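Tamsin Crenshaw
Bench rules for two-handed robots, a thread. We rewrote ours in December and I'm way too excited about it, so here goes 🧵

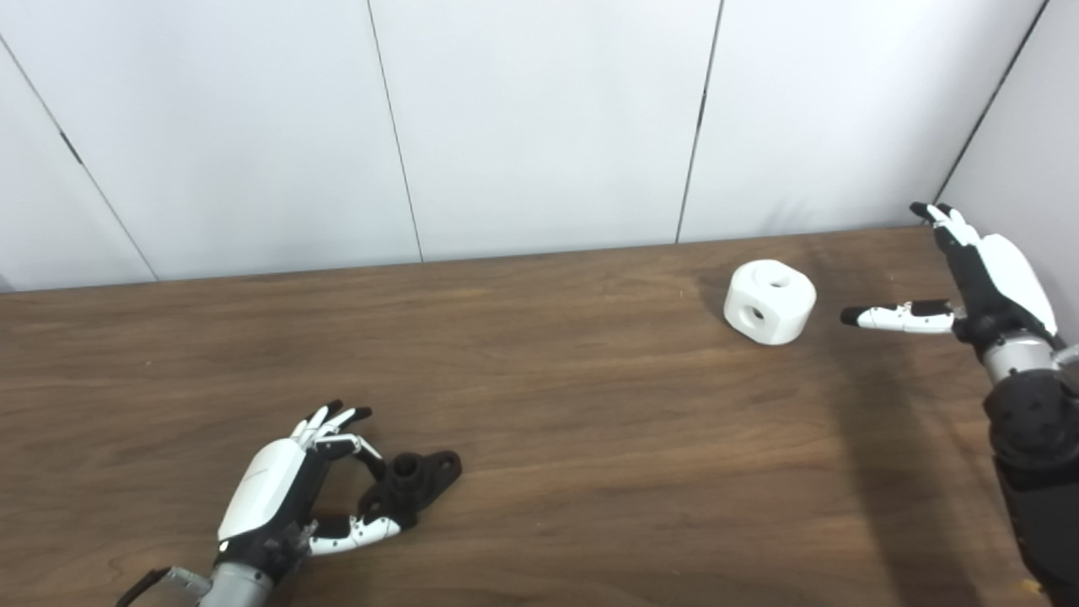
Left hand on the black part, right hand up near the white block. Plain table, plain wall.

1/ Some background first. I look after the written procedures for the manipulation benches at Howlader. The old document was 18 pages and people read maybe the first two. The new one fits on a single sheet taped up at eye level, and I have seen people READ it. Standing up! With coffee!

2/ Rule one: the table holds the parts for the task and nothing else. Screwdrivers, tape, phones, your lunch, all of it goes on the cart. We used to say "keep the area tidy" and everyone had their own idea of tidy. "Parts only" gets argued about a lot less.

3/ Rule two is my favorite. Every part gets a start zone and every start zone gets written down before the run. "Near the back, right of center" is fine for some tasks. For others you want a measured position. Pick one and say which you picked, so the next person can set up the same task without calling you at dinner.

4/ Rule three: one hand moves in, the other has a stated job. Holding, waiting, or clear. Write it in the task sheet. A waiting hand with no stated job drifts, and then you get two thumbs going for the same part and a very sad noise.

5/ Someone's going to ask about people near the bench, so: the formal safety standards and your site's own risk assessment come first, always. My sheet sits underneath them. If the two ever disagree, the sheet is wrong and I want to hear about it.

6/ That said, here's our local version. Nobody reaches over the table while the arms are enabled. You say "hands in," the operator disables and says "clear," and then you reach. Both halves out loud, every time, even if you're alone with one other person and feel silly.

7/ Lighting! Oh, I could go on about lighting. An arm between the lamp and the table throws a big soft shadow, and it moves when the arm moves. We now check the light with the arms in their working pose. Checking it with the arms parked tells you very little about what the cameras will get.

8/ Rule five came from Sarmīte Raudsepp, who ran the Stastano bench before she moved over to us. Log the grasps that fail with the same care as the ones that work. Same fields, same naming, no "misc" folder. We had 537 runs in the old archive and I could tell you what went wrong in very few of them.

9/ Her form has 4 fields: which part, which hand, where the grasp was meant to land, what happened. It takes less than a minute to fill in. I tried to add a fifth field and was talked out of it, and she was right.

10/ Cables. Follow each one with your finger from the wrist back to the arm before the first run of the day, arms disabled. Look for loops that could catch on the table edge. If you find one, fix it then. "I'll keep an eye on it" is banned wording on our sheet (yes, there's a banned wording list, it's great).

11/ Part shapes deserve a line of their own. Rounded blocks, lobed brackets, anything with a hole through it: write down which surfaces the fingers are allowed to use. Can a fingertip go in the hole? Decide beforehand. We had two operators doing it two different ways for weeks and their data did not mix well.

12/ Resets. Put the parts back by the written start zones, take your hands out, say "clear," then enable. If you've done 60 resets in a shift you will start skipping steps, and I include myself here. We swap operators before it gets to that point.

13/ Things I'm still unsure about: how much to vary the start positions within a zone, and whether the table surface should be on the sheet. Glossy spots and strong wood grain seem worth noting down. The folks at Jiredley swear by a plain mat. I like our table. Opinions very welcome.

14/ Also, please date your sheets and number the versions. Ours is on version three and the second one is still turning up in drawers.

15/ If you run a bench with a different set of rules, I'd love to see them, even the scruffy ones with pen all over them. Especially those! I'll post our banned wording list tomorrow once Sarmīte has had a go at it.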